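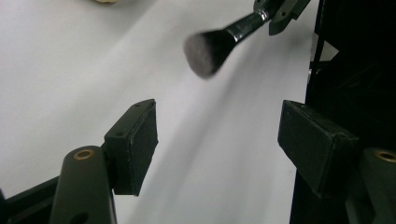 Liesbeth Aerts
Projektleitung Maskenraum, Kulturhaus Dernden

Zwischenbericht an die Jemix-Stiftung
Stand: 18.02.2025

Der Zuschuss für die Neuordnung der Schminkplätze ist im November eingegangen. Seitdem sind die Pinsel durchgesehen und die Behälter beschafft, und die Ablage am einzelnen Platz ist festgelegt. Offen sind noch die Beschriftung und ein Teil der Schubladen. Der Bericht folgt der Gliederung aus dem Antrag.

1. Pinsel

Der alte Bestand lag in Mäppchen, Kartons und Schubladen, teils doppelt, teils mit lockerem Kopf. Nach der Durchsicht bleiben 142 Pinsel im Gebrauch. Aussortiert wurde alles, was beim Ausstreichen Haare verliert oder sich an der Zwinge dreht. Die großen Puderpinsel mit dichtem, dunklem Kopf und schwarzem Griff sind fast alle in gutem Zustand. Bei den schmalen Lidpinseln fehlt Ersatz, vor allem in den kleinen Größen - die Nachbestellung läuft über das eigene Budget des Hauses und belastet den Zuschuss nicht.

Gewaschen wird weiterhin am Ende jeder Probenwoche. Die Pinsel trocknen liegend auf Papier und kommen erst danach zurück in den Behälter.

2. Behälter

Im Antrag standen noch runde Gläser. Nach einem Versuch mit zwei Mustern haben wir uns für eckige, cremefarbene Keramikbecher der Töpferei Peeters entschieden. Sie sind glasiert, oben offen und an den Ecken abgerundet, lassen sich also mit einem Tuch auswischen. In der Reihe an der Spiegelwand stehen sie dicht nebeneinander, und der helle Innenraum zeigt schnell, wann Puder am Boden liegt. Ein Becher ist beim Transport gesprungen und wurde ersetzt.

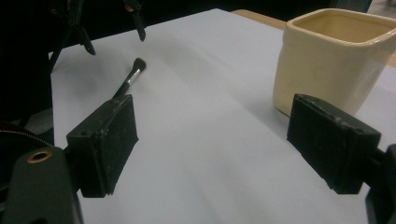 Warum stehen die Pinsel nicht mit dem Kopf nach unten im Becher?
Der Kopf würde auf den Becherboden drücken und sich mit der Zeit verformen. Wir stellen sie mit dem Griff nach unten hinein, dann ist auch gleich zu sehen, welcher Pinsel wo steht.

3. Ablage am Platz

Jeder Platz bekommt eine weiße Unterlage, auf der nur das liegt, was gerade gebraucht wird. Der Becher steht für Rechtshänder rechts hinten, für Linkshänder entsprechend links. In den ersten Wochen stand er bei vielen zu weit vorn und wurde mit dem Ärmel umgestoßen. Jetzt gilt als Regel eine Handbreit Abstand zur vorderen Tischkante, besser mehr. Auf hellem Grund fallen dunkle Pinsel sofort auf, auch wenn am Abend schnell abgeräumt werden muss.

Die Reihenfolge beim Aufräumen ist einfach: Tiegel schließen, Pinsel ausstreichen, Pinsel in den Becher, Unterlage abwischen. Sie hängt als Zettel an der Tür.

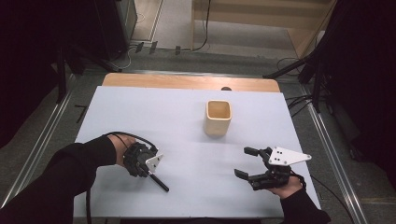
4. Kosten

Vom Zuschuss sind bisher 1.833 Euro ausgegeben. Darin enthalten sind die Becher, die Unterlagen und das Waschmittel. Für Schubladeneinsätze der Firma Imberg sind weitere 667 Euro eingeplant. Das Angebot liegt vor, bestellt ist noch nicht, da die Innenmaße der älteren Schubladen voneinander abweichen und erst nachgemessen werden müssen.

5. Nächste Schritte

Die Becher sollen auf der Unterseite eine Platznummer erhalten. Ein Versuch mit Klebeetiketten hat beim Spülen nicht gehalten, deshalb fragen wir bei Peeters an, ob sich die Nummern nachträglich einbrennen lassen.
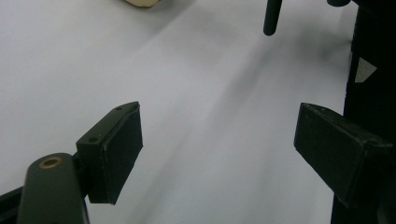 Falls das zu teuer wird, nehmen wir Porzellanstifte und brennen die Becher im Ofen der Keramikgruppe nach. Die Nummern am Tisch bleiben, wie sie sind.

Die Mitarbeitenden der Maske haben außerdem um einen zweiten Becher für benutzte Pinsel gebeten. Das war im Antrag nicht vorgesehen. Wir probieren es zunächst an einem Platz aus und melden uns mit einem Änderungsantrag, wenn es sich im Probenbetrieb bewährt. Belege und Inventarliste gehen mit getrennter Post an die Stiftung.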